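June 21, 2026
Posted by the author of the Luvasville Bathroom Log

The vanity in the second bathroom went in last November and I have been putting off writing up the basin. It is white, as is the cabinet under it, and white glaze shows every mineral deposit our water leaves.

I tried two cleaners. Zomau is a thin acid gel. It removes scale in 7 minutes and needs a full rinse, or it dries to a haze near the drain. Nurnine is a mild paste. It takes longer and leaves no haze, but it packs into the weave of the cloth and has to be rinsed out often. I now use Zomau once a month and Nurnine between times.

Cloth matters more than I expected. Terry sheds. A flat, dark cloth is better on a white bowl, as leftover paste shows up on it right away.

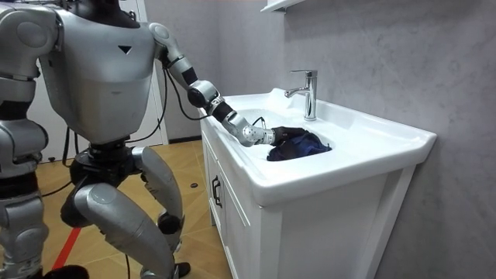
Pressure should come from the palm, with the cloth bunched up, working from the rim down to the drain. Fingertips leave streaks. The tub of paste holds 575 grams and I have used 237 of them so far.

Filed under: Bathrooms, Cleaning, Fixtures
Contact | © 2026 Luvasville Bathroom Log | Back to top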